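Lurdale Draining Soap Dish: Long-Term Review

Reviewed by Tsehay Demissie

Bar soap fails early for one main reason: it sits in water. A bar that stays wet on its lower face softens, sheds a layer of gel each day and loses mass without ever touching anyone's hands. A draining dish is supposed to stop this. I used the Lurdale dish at a bathroom sink from the start of March until July, with a Bremix flat ceramic dish on the same counter for comparison.

Construction

The Lurdale comes in three parts: an outer base, an insert that drops into it, and a lid. The insert carries raised ribs that hold the bar clear of the floor. Water runs down between the ribs and collects underneath. The fit between insert and base is snug but not tight, and I could separate them one-handed with wet fingers. There is no latch on the lid. It rests on the rim and will come off if the dish is tipped in a bag, so I would not call this a travel case.

Drying

Both dishes were loaded with fresh bars of the same unscented soap, 90 grams each, and the bars were used equally, morning and night. On the Lurdale with the lid off, the underside of the bar was firm to the thumb by the next use. On the Bremix it was never firm. After three weeks the Bremix bar had stuck to the glaze and had to be twisted free.

With the lid on, the Lurdale loses most of its advantage. Moisture condenses on the inside of the cover and drips back. If the dish lives by a sink, leave the lid in a drawer. In a shower, where spray is the larger problem, the lid earns its place between uses, provided the bar has had an hour or so in the open first.

Soap life

The bar on the Lurdale lasted 70 days. The Bremix bar was down to an unusable sliver well before that. My household is two adults and the water here is soft, which makes bars go faster. In hard water expect a smaller gap.

Cleaning

Residue builds up at the foot of the ribs, where they meet the floor of the insert. A rinse does not shift it. An old toothbrush does, in under a minute, and I did this every second week. The base needs emptying more often than that. Left alone it develops a gray film and a sour smell. A drain spout would solve the problem, and the Jalali dish I reviewed last year has one, though it also needs a sink edge to drain over. 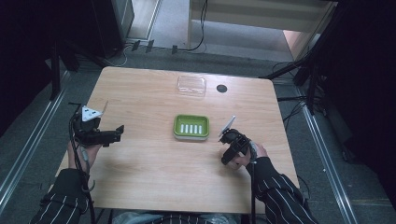
The green tray on a table, with the clear lid set down behind it.

Bar size

Standard rectangular bars sit well. Large round bars overhang the sides, and the lid will not seat over them. Very small remnants can tip between the ribs. Ebise Alemneh, who tests kitchen goods for this site, ran one beside a dish sink with a block of solid dish soap and had the same trouble once the block wore down. Her fix was to press the remnant onto a new block.

Alternatives

The Jerkent slatted dish dries a bar slightly faster but has to be oiled and started to split at one end after two months. The Jalali drains better and takes more counter space.

Verdict

Recommended for sinks, without the lid. Acceptable for showers. Skip it if you use oversized bars or will not empty the base weekly.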